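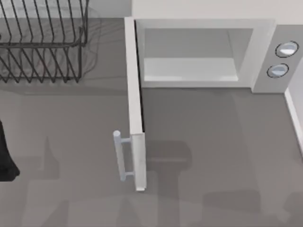
What a Microwave Does to a Standing Load

31 Dec 2023
14 shares | 2 comments

Reheating is the least studied part of home cooking. Recipes end when the dish is served, and the portion that goes into the fridge is left to guesswork. Roxana Arboleda, a food technologist at the Virnach test kitchen, spent November measuring what becomes of it. Her method was plain: one recipe of braised beans, one recipe of rice, shallow and deep dishes, and a probe thermometer read at fixed points.

Microwaves heat water, and to a lesser degree fats and sugars, by making polar molecules turn in a changing field. The field penetrates a few centimetres into most cooked food. Beyond that depth, heat has to travel by conduction, and conduction through a dense starch is slow. A deep bowl of rice can therefore be steaming at the rim while the centre is still at fridge temperature.

Cavity geometry adds a second problem. The waves reflect from the metal walls and interfere with one another, which produces fixed regions of high and low intensity. A turntable moves the food through these regions but does little for a point lying exactly on the axis of rotation. Arboleda places small portions off centre for this reason, and larger ones in a ring with the middle left clear.

Her log for the series runs to 739 readings. The widest spread came from deep dishes heated at full power without a pause. Dropping to half power and doubling the time narrowed it in every pairing — most domestic ovens achieve half power by switching the magnetron on and off, and the off periods allow heat to even out.
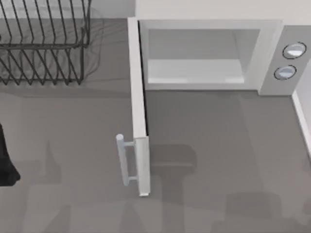 Vessels and covers

Shape matters more than material, provided the material is suitable. Square dishes overheat at the corners, where energy enters from two sides at once. Round dishes do not have this fault. Elvira Inga, who designs tableware at Bestonska, prefers a low, straight-sided form with a wide base.

"People choose a bowl because it holds the portion," she says. "They should choose one that spreads it."

A loose cover keeps steam against the surface and limits drying. It should be vented. Rice benefits from a spoonful of water added before heating, and beans from being stirred at the halfway point. Both should then stand for 2 minutes, covered, before being stirred again and checked in the middle with a probe.

Arboleda intends to repeat the work with soups — which convect, and so behave differently — when the kitchen's schedule allows.

2 comments | Share this article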